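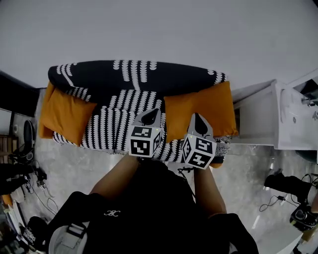

Handau Stretch Sofa Cover, Two-Seater

By Kudport Home Textiles
Fits sofas up to 170 cm across
Machine washable

We love a bold sofa. We also know what a new one costs, and how many good frames end up on the curb when the only thing wrong with them is a tired seat. The Handau is our favorite way around that. It's a one-piece stretch cover that goes on over the arms, back and seat, tucks in where the seat meets the back, and stays there through naps, movie nights and most dogs.

Tegan Brunton drew the first Handau patterns for her own two-seater, a hand-me-down with a faded floral she couldn't stand (her words were stronger). She wanted something you'd notice from the doorway. We've added quieter ones over the years, and they're lovely too, but the loud prints still leave the shop fastest!

The fabric

Handau is knitted from polyester with a little elastane, and it's heavier than most stretch covers at 400 grams per square meter. You'll feel it as soon as you open the bag. The weight stops the old upholstery from showing through, and it keeps the print from going pale where the cloth is pulled tight over the arms. The stretch runs both ways, so rounded backs and fat arms are no trouble at all.

The back is brushed, so it grips the sofa underneath. It grips less well on leather. If yours is leather, add the Clesteo grip sheet, a thin rubbery mat that lies flat under the seat section. Trim it with kitchen scissors.

Getting it on

Find the label first. It's sewn into the back left corner, and everything else follows from there. Hook the two back corners over the sofa, pull down, then do the front. Work the slack toward the middle and push it into the gap with your hands before you add the foam rods - four of them come in the bag, and they go in end to end. Tie the straps underneath last of all.

The first time takes a while. Don't judge the print until you've smoothed it from the center out, especially with stripes, where a small twist at one arm shows all the way along. Leave it overnight and smooth it again in the morning.

Cushions

Loose cushions look wonderful against the busier prints. Hemi Bright in our workroom likes a single plain one in a strong color, and Mereana Maihi would put five on there and call it restrained. Both work.

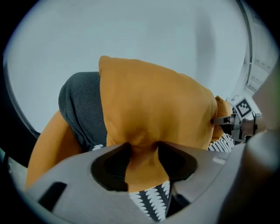

A mustard-orange cushion with a soft, slightly fuzzy finish.

Our own Bright cushion covers come in 50 cm squares with a hidden zipper. We fill ours with feather inserts one size up, so the corners stay plump. They're sold separately from the sofa cover, and so are the inserts.

Care

Wash at 30 degrees, inside out, with the straps tied in a loose bow so they don't wrap around everything. Line dry if you can. No tumble dryer and no bleach, please. A cool iron is fine on the brushed side, though most creases drop out once the cover is back on and stretched.

Measuring

Measure straight across the front, from the outside of one arm to the outside of the other, at the widest point. Sofas with wooden arms, recliners and anything with a chaise need a different pattern, so drop Ngaio Gilchrist a note through the contact form and she'll tell you what we can do.

In the bag

One sofa cover
Four foam tuck rods
Straps, already sewn on
Fitting sheet

Swatches are free and we really do encourage them - black especially can look quite different next to a gray floor than it does on a screen. Up to three per order.

Page updated April 2019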